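Esivport Community Help > Grippers and end tools > Comparisons

Is the Jisuris hand gripper really better on soft packaging than the Prullby, or is that just marketing?

Asked by Katalin Vincze on 10/24/18
Viewed 1220 times

I have to pick between two hand-held grippers and I'm not getting anywhere with the sales pages. Both companies say theirs is "ideal for flexible packaging." Neither one says what that means. Jisuris has a video where it picks up the same bag over and over, always from the same side, always on a bare gray mat. Prullby has a chart with no units on it.

What we need it for: picking up snack bags and small film packets and dropping them in an open carton. Some are puffed up with air, some are nearly flat, a lot of them are shiny. We'd be recording from the camera on the tool itself and using that to set up an arm later on (probably the Kiani one, but that isn't decided).

So, my questions. Do the padded tips make any difference on crumpled film? Does the camera view stay useful once the fingers close? And is it worth paying extra for the Jisuris when the two look so much alike on paper?

Please don't just paste the spec sheet, I've read it.

3 answers

Answer from Dirk Diekmann
Accepted by the person who asked

I've had both on loan since February and I'm not in love with either of them. Take this as one person's bench notes. My bench is a dining table.

Start with the padded tips. They help, but less than you'd hope. A bag with air in it is easy for anything. I got the same bag up with bare plastic fingers, so when somebody shows you a demo with a puffed bag, ignore it. The flat ones are where the two tools part ways. I did 25 tries per tool on small flat packets, and the Prullby missed so many that I quit writing down why. The Jisuris did better, but only if I came in at the crimped edge. Go for the middle of a flat packet and the pads just skate over it.

What I'd do before spending money is make a messy table. Put out things that overlap, things lying seam side up, clear film on top of other clear film. Use a printed cloth too. A plain mat flatters every camera ever made.
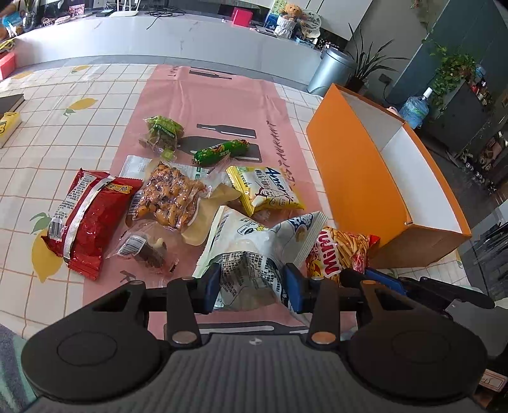 Both pads on the big white bag, lemon tablecloth and bottle runner underneath.

On the camera question, look at how much of the bottom of that view is gripper. With this camera placement you lose the near part of the table for good, and the target sits right between the fingertips where you most want a clean look at it. You can still see the pads against the sides of the bag, so I'd call it usable. I wouldn't call it good. The far packets come out small, and if your later software has to tell a clear wrapper from the cloth under it, I'd want to see that proven before I believed it.

Also, a carton is worse than a table. Coming in over a wall with a wide tool body means you either tilt or you bump. I bumped a lot. Neither company shows a carton in its videos, and I have a guess about the reason.

Is the extra money worth it? For flat packets, yes, barely. If most of your stuff is puffed bags, get the cheaper one and spend the difference on spare pads. Mine started to peel at one corner after 216 closes, and I wasn't being rough.

Comment from Katalin Vincze: Thanks, this is the kind of thing I was after. When you say the Jisuris did better at the crimp, was that you getting better at it too? You'd have had a lot of practice by then.

Comment from Dirk Diekmann: Fair. I did the Prullby first, so yes, some of that could be me. I went back and did a few more with the Prullby afterward and it was still worse, but I didn't keep a proper count on the second go.

Answer from Sulastri Pangaribuan

I'd be careful with any result from a hand-held tool if the plan is to move to an arm. Your wrist fixes mistakes without telling you. You feel the bag slip and you squeeze or roll a little, and then the notes say "picked." An arm won't do that unless somebody makes it.

We ran 2 people on the same tool and the same packets, and the gap between the people was bigger than any gap between tools I've seen claimed here. So before comparing brands, have the same person do both, switch the order halfway, and mix up the packets each time.

I have no opinion on Prullby. Never used it. I do think the Kiani's own gripper has a different finger shape, so check that whatever you buy can have its tips moved over, or you'll be starting again.

Answer from Anil Bangera

just get suction. fingers on chip bags is a waste of time

Comment from Mpho Mkhize: Suction on crumpled film leaks like crazy. And she asked about two specific grippers.

Comment from Anil Bangera: works for us

Comment from Mpho Mkhize: On what bags? What cup size?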